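Updated 31st May. Prices are on the order form, not here, they change too often

# Robichaud Flame Test and Emission Kit, classroom size

Kit for showing electron energy levels with real salts and real light. Made up by us at Dastora, Clelldale. Suits high school chem, intro college lab, homeschool groups with an adult who knows what they're doing around a burner.

What students do: heat a small amount of a metal salt, look at the color, then look at the same color through a spectroscope and see it split up into lines. Match the lines to the chart. Work out the unknowns. One class period if you set up beforehand, two if you don't.

## What's in the box

- 8 salts in screw top jars, all chlorides: lithium, sodium, potassium, calcium, strontium, barium, copper(II), cesium
- 2 unknowns, marked A and B (key is in the sealed envelope, not in the student guide)
- 30 handheld spectroscopes, folded card body, plastic grating
- 525 wooden splints, plain, no wax
- 17 nichrome wire loops in glass handles
- Cobalt blue glass squares, 4
- Line chart, wall size, folded
- Student guide, 33 pages, OK to photocopy for your own classes
- Teacher notes, loose sheets, three hole punched
- Safety data sheets for every salt in the box

Not in the box: burners, goggles, distilled water, hydrochloric acid for cleaning the loops. We can't ship the acid with the kit. Order it localy or use the splints only, which need no acid at all.

## Splints or loops

Most teachers end up using splints. Soak them overnight in the salt solution, one beaker per salt, hand them out wet. Hold in the edge of the flame, not the middle. Color shows right away and lasts a few seconds before the wood starts to burn and everything goes yellow-orange. Pull it out before that. Used splints go in a beaker of water, never straight in the trash.

Loops give a cleaner color but they have to be cleaned between salts or you get sodium on everything. Sodium is the pest of this lab. It's on fingers, on benches, in tap water. A tiny trace will drown out potassium completely – that's what the cobalt glass is for. Look at the potassium flame through the glass, the yellow is blocked and the lilac comes through.

## Colors to expect

| Salt | Flame | Notes |
|---|---|---|
| Lithium | crimson red | strong, easy |
| Sodium | bright yellow | run it last |
| Potassium | lilac | faint, use cobalt glass |
| Calcium | orange-red | short lived |
| Strontium | red | often mixed up with lithium, check the lines |
| Barium | pale green | needs a hot flame |
| Copper(II) | blue-green | best one for the back row |
| Cesium | blue-violet | faint, small jar, go easy |

Lithium and strontium is the whole reason for the spectroscopes. By eye they look nearly the same. Through the grating lithium has a strong red line out at 671 nm, and strontium has a blue one at 461 that lithium doesn't match for strength. In the flame strontium also shows broad red and orange bands. Students who only wrote "red" have to go back and look again.

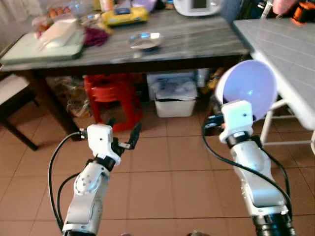
Calcium and barium give bands as well, mostly from molecules in the flame and not from the bare atoms. Teacher notes have half a page on this. Skip it for a first course if you want, but a sharp student will ask why some are thin lines and some are smudges, so read it first.

## The spectroscopes

Ship flat. Fold along the scored lines, tape the long seam, grating end toward the eye. Each one takes a couple minutes to put together. Do one yourself before class so you know which way the slit goes.

Slit should be up and down, and the spectrum shows off to the side. If a student sees nothing, they're looking straight at the slit. Tell them to look left or right of it. If the spectrum is smeared into a streak along the slit, the grating is turned 90 degrees, peel and refit.

Don't touch the grating film. Fingerprints don't come off. Spares are sold in packs, see below.

NEVER point at the sun. It's printed on the card but say it out loud too.

Practice on a fluorescent tube if you still have one in the building, the mercury lines are nice and sharp. An LED bulb gives a smooth spread with a hump in the blue. Old style filament bulb, smooth all the way across. Good five minute warm up with no flames.

## What it teaches

Heat bumps an electron to a higher level. It drops back and gives off light. The size of the drop sets the wavelength, and every element has its own set of drops, so its own set of lines. Guide covers:

- ground state and excited state
- energy of a photon from its wavelength (worked through for the sodium line at 589 nm)
- why hydrogen has so few visible lines and iron has a mess of them
- the Bohr model, and where it stops working
- how the same idea is used on starlight

Math is kept to one formula, E = hc/λ. Answers are in joules first then electron volts. An earlier printing of the guide had a wrong exponent in the sodium problem. If your answer comes out near 3.4 × 10⁻¹⁹ J you're fine, if the book says –17 you have the old sheet, email us and we'll send the page.

Add the hydrogen tube if you want to do the Balmer lines properly. It's a seperate item and needs its own power supply.

## Safety, short version

Full version is in the teacher notes, read that one.

- Goggles on everyone, whole time, including whoever is only watching
- Hair tied, sleeves up
- Barium chloride is toxic if swallowed. Copper chloride isn't good for you either. Gloves for whoever makes the solutions, hands washed by everyone after
- Water solutions only. Do not do the old demo with methanol in dishes. People have been badly burned. We took it out of our guide years ago and won't help with it over the phone
- Ventilation on
- Barium and copper waste goes in the labeled jar, not down the sink. Follow your district's rules

## Mixing the solutions

Half molar is plenty for everything but cesium. Distilled water. Label the beakers before you pour, they're nearly all clear and colorless, only copper has a tint. Amounts per 100 mL are on the card in the lid. Calcium chloride gets warm when it dissolves, normal.

Jars keep for years if the lid is tight. Lithium and calcium both pull water from the air and will go to a lump or a puddle if left open. A lump still works. Just weigh it knowing part of it is water.

## Refills and extras

- Salt refill, full set or single jars
- Splints, same count as in the kit
- Grating film, pre-cut squares
- Nichrome loops
- Cobalt glass
- Hydrogen, helium, neon tubes (glass, packed separate)
- Provbridge tube power supply, enclosed type, fits all three tubes

## Ordering and shipping

Schools can send a purchase order. Kits go by ground only on account of the salts, no air, no PO boxes. Tubes go in their own carton, please open and check on arrival – breakage has to be reported inside 30 days.

Sealed salts can be returned, opened ones can't. Spectroscopes can come back if they haven't been folded.

Questions on the chemistry or the guide, ask for Hatice Tatlı at the Clelldale office. Orders and invoices, use the form. Tell us the kit name and which printing of the guide you've got, it's on the back cover bottom left.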